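**Thread: Arms at the Brurkano packing benches, staff comments**

**Rasmus Lukoševičius** (7/4/23)
Le Goff has asked each bench to record its observations on the automated packing of gift fruit. The arm at our bench is working with a red flower-shaped plate and very thin material. Sheer fabric hangs in soft folds over part of the plate, and the gripper has to operate close to it. Seven of us packed by hand at this bench until June. Two remain and now supervise.

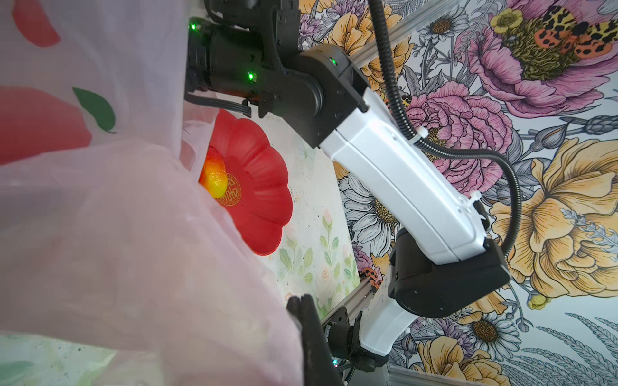 **Pushpa Joshi**
I must disagree with the word "supervise." The two who remain clear stoppages and refill plates, and their pay grade has not been reviewed. The Jamham site settled this before its arms were installed.

**Jonas Zwahlen**
Jamham handles boxed goods. Our shift target is 570 bags, and I would prefer that wrists other than mine met it. Ten years of hand packing is enough.

**Rakiya Idahosa**
Both points should go to Le Goff. I would add that bags remain the difficult part. A thin pink one crumples under the finger, while the filled bowl beside it keeps its shape.
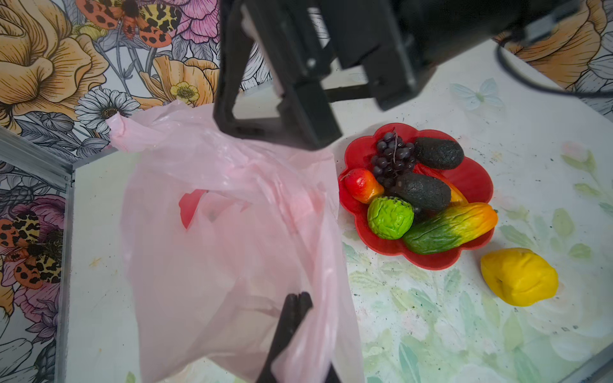

*Gripper at the bag, with the fruit bowl to the right.*

**Pushpa Joshi**
Then bag handling is skilled work and should be graded accordingly. I request that this be entered under item 7.

**Rasmus Lukoševičius**
Entered. The grading question remains open.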